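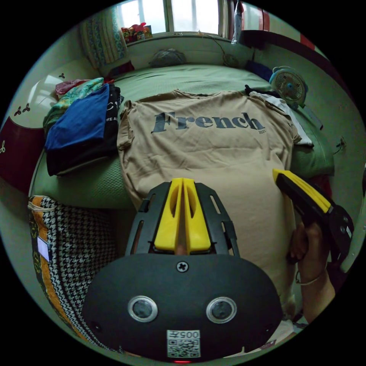
**Brenow condo listings: prep and pricing (talk notes, Sat 6 April)**

- Start on time. Skip the firm history.
- Scope: one- and two-bedroom resale units, Presard building and the two blocks behind it. No new construction.

**Slide 1: The data**

263 closed sales, February to February. Source is the Van Hecke export, duplicates removed. Median days on market: 36 for units measured and staged before listing, longer for the rest. Do not claim cause — the staged units were also priced closer to comps.

**Slide 2: Square footage**

Three figures turn up for the same unit: tax record, condo declaration, appraiser. State which one the listing uses. Balconies are never included. PAUSE for questions, this one always gets them.
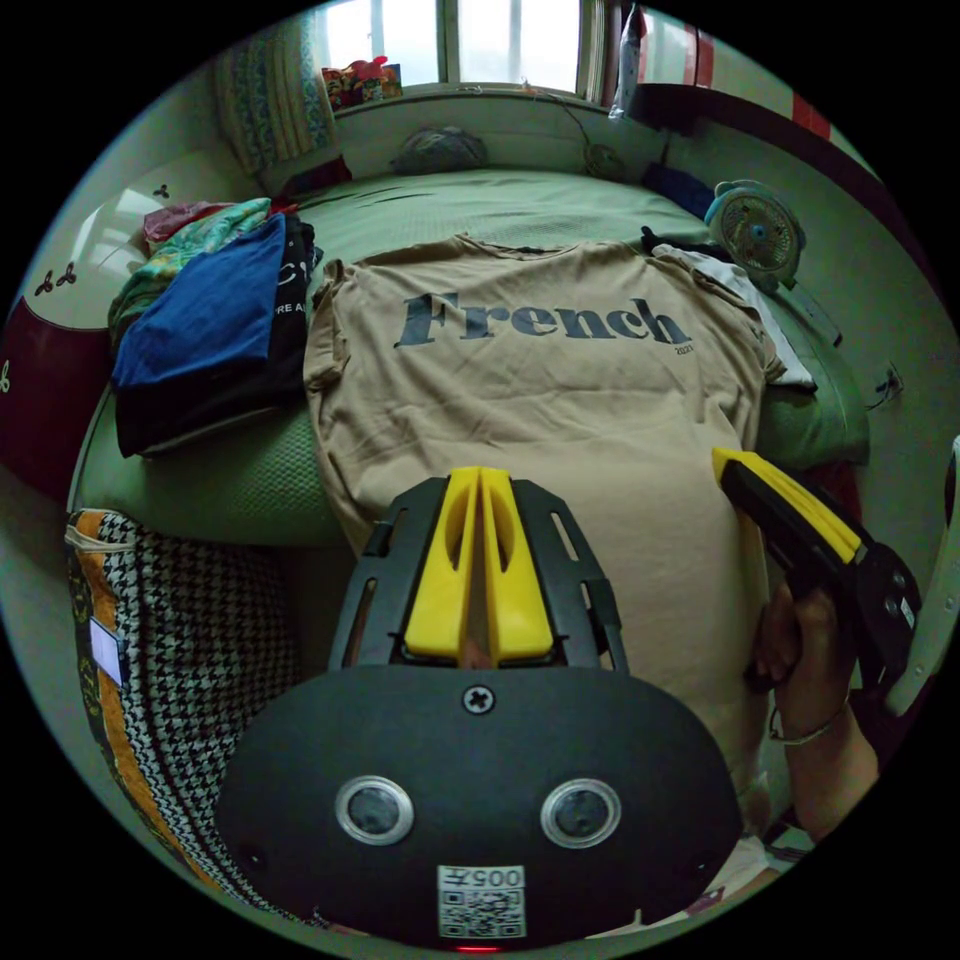
*Bedroom: tan T-shirt spread on a quilted sage-green bedspread, folded clothes to the left.*

**Slide 3: Monthly fees**

Give the fee, what it covers, and the date of the last increase. In 19 listings the fee shown was out of date. Manodum pulls it from the prior listing unless the agent overwrites the field. Show the field on screen.

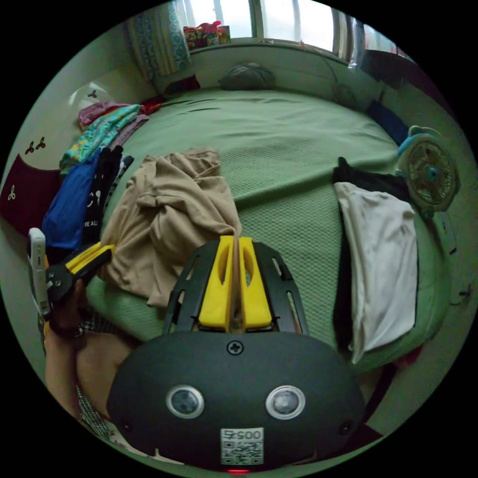 Room dimensions go in the listing as wall to wall, closets excluded, to the nearest half foot. Buyers use them to check whether their own furniture fits, so a floor plan with door swings is worth the fee. Odd shapes need more care: a round bed under a window, like this one, makes a poor scale reference, and the plan should carry the room's figures in print. Note window positions on the same drawing.

**Slide 4: Price changes**

- First review at day 21 if showings are low.
- One cut, sized to reach the next search bracket.
- Log the reason in Manodum.

Handout is on the back table. Q&A, then hand over the clicker.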